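Re: [Jarorley-swap] tissues and soft toys, what goes in which box?

Hello Saoirse, and hello to everybody else who has been following along,

I've been meaning to answer this since January and then our own floor got away from me, so you have my sympathy!
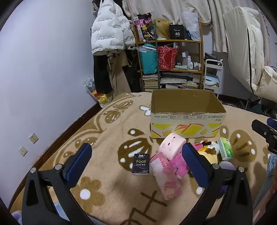
Saoirse Scanlon wrote:
> I have 15 packets of tissues in with the stuffed animals and
> the whole lot smells like a drugstore. Do you keep them apart?
> And does a cardboard box do, or should I buy a proper bin?

I do keep them apart now, yes. Pocket packs stand on end along one side of a box, the way you'd file cards, and anything bigger in plastic wrap lies flat underneath. The plush goes in last, smallest ones at the bottom — otherwise the little fellows end up under the bed for a year.

As for the box, plain cardboard is fine by me. I cut the flaps off so the children can see in and drop things back without a fuss, and a bakery carton with a nice picture of cake on the front gets more use than the gray bin from McGrath ever did (mine cracked, anyway).

The smell should go if you air the toys on the rug for an afternoon. If you still have too many packets after that, I'd happily take a few off your hands at the next swap.

Warmly,
Wevora Road, no. 89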